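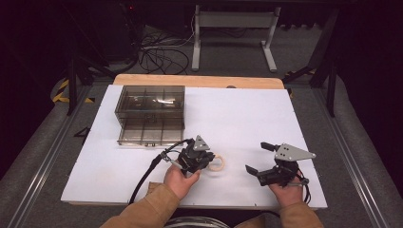

**Desktop Organizers / Set-up and First Use**

## 3. Placing the box and filling the compartments

The Flundau box has a lid, a divided upper part and one lower drawer section at the front. Please read the full section before you begin.

1. Lay a flat board on the table. A white board is best for small pale parts, such as wooden rings.
2. Set the box on the far left part of the board, with the drawer section facing you. Left-handed users may prefer the right side.
3. Leave the middle of the board free. It is your sorting area.
4. Lay the rings flat in front of the box, one beside the other. Do not pile them.
5. Open the lid with both hands and put it aside.
6. Place the rings in the compartments, one size in each.
7. Close the lid. It must lie even on all four sides.

**Note:** The walls are clear with a smoky-gray tint, so you can check the dividers without opening the box. Under strong ceiling light the lid can reflect. In this case turn the box a little.

**Caution:** Do not lift the box by the lid. The full weight must not be more than 200 g per compartment.

**Caution:** Clean the acrylic only with a soft cloth and water. Alcohol makes small cracks in it.

For spare dividers (bag of 5), write to Mattes Seidel at Gresari.

Text revised 28/05/2020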